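Pre-session check, towel station, hand-held gripper collection
Saturday
by Yolandi Botha

Done before the morning block, comments typed between takes so excuse the spelling. Target for the Cotum set is 1190 good episodes, hang and fold both count. Marks: OK / FIX / WATCH.

FLOOR AND WALKWAYS

1. Trip hazards inside operator reach - WATCH. Gripper cables come off the table and end up on the carpet. Fine while you stand still. Not fine if you step back to stretch, which everybody does after a long run. Slack gets gathered to the side at every break, not just end of day.

2. Warning tape at frame feet - OK. Corners lifting at Flurkstead last month, not here. Press down with your shoe when you pass.

3. Route to the door - OK. Keep bags out of it. Bags go on the shelf in the hall.

4. Desk cables - WATCH. Bundle hanging down by the desk is out of the way for now. If you move the desk you own the bundle.

FRAME AND TABLE

5. Posts and crossbar tight - OK. Wiggle test by hand, no play. Did not put a wrench on them, do that in November with the rest.

6. Table top clean - OK. Wiped. Lint builds up faster than you'd think with the microfiber, wipe again at lunch.

7. Wire rack stable - FIX, done. Rocked when pushed from the front. Turned it a bit and it sits flat now. Rack should be empty before each take starts, a leftover towel from the last one ruins the episode and we only find out in review.

8. Sharp ends on rack wire - OK. Ran a glove along it. Use a glove!! Buthelezi's tech cut a thumb on the old one.

GRIPPERS

9. Jaws open and close full travel, both sides - OK. Right was a little slow on first squeeze, fine after 3 or so.

10. Pads clean, seated - OK. Check for lint in the screw holes. Blow out, no picks.

11. Pivots - WATCH. Look at the brass bushings in the linkage every time, any that has crept out of its hole means stop and swap the gripper. Do not push it back in with a thumb and carry on.

12. Pinch points - read this one if you're new. Keep fingers on the grip, below the mechanism. The linkage moves when the jaws close and it will take skin. Not badly but it will.

13. Top plates - OK. Don't pick the gripper up by the plate. If a plate gets bumped, note the take number and tell me, everything after it may need a recheck.

14. Dangling straps - WATCH. Tuck or shorten if it touches the cloth. A strap lying along the towel edge teaches the model that towels have straps.

15. Grasp on the cloth, both hands - OK. Corners only, small bite. Let the towel settle before moving it. If a corner slips keep recording, finish the take and tag it as slip, those are usefull.
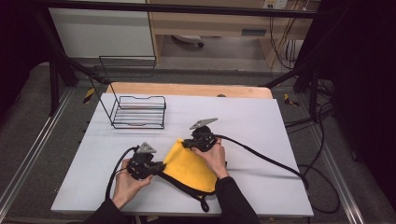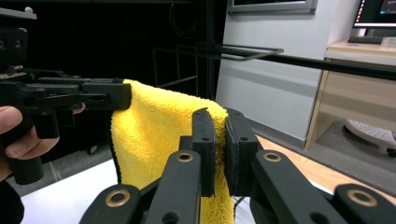

Yellow towel, a gripper on each side of it.

RECORDING

16. Disk space - OK. 78 percent free at start. Stop if it gets under a quarter.

17. Lenses wiped - OK. Dry cloth, not the towel we're using, please.

18. Clocks matched between head view and both wrists - FIX, done. Left was drifting. Restarted the Duson logger and it came back in line. If it happens twice in a day log it as a fault and don't just keep restarting.

19. Test take played back, all views - OK. Watch the whole thing, not the first second. Hands in view at start and end.

20. Background - OK. Leave the chair and the curtain how they are for the block. We do want variety but between blocks, and written down.

PEOPLE

21. Sleeves - OK. Dark, snug at the wrist. Loose cuffs get in the linkage, see 12.

22. Breaks - WATCH. Up to 49 takes then stop, put both grippers down, shake your hands out. Last week people were going well past that to hit numbers and the tail end takes were sloppy anyway - half got thrown out.

23. Sore wrist or thumb - say so same day. We swap to labeling, no fuss.

24. Rings and watches off - OK.

25. Stop word agreed - OK. It's "down". Means grippers on the table, hands off, then talk.

STILL OPEN

- cable clips for the right side of the table, ordered
- spare pads, one pair left in the drawer
- second strap needs shortening, scissors have walked off again
- item 11 wants its own sheet with a sign off for each gripper, will draft
- somebody write the towel swap schedule on the board, the one up there is from the cup task

Cleared to run with the WATCH items above. Recheck 1, 11 and 14 after lunch.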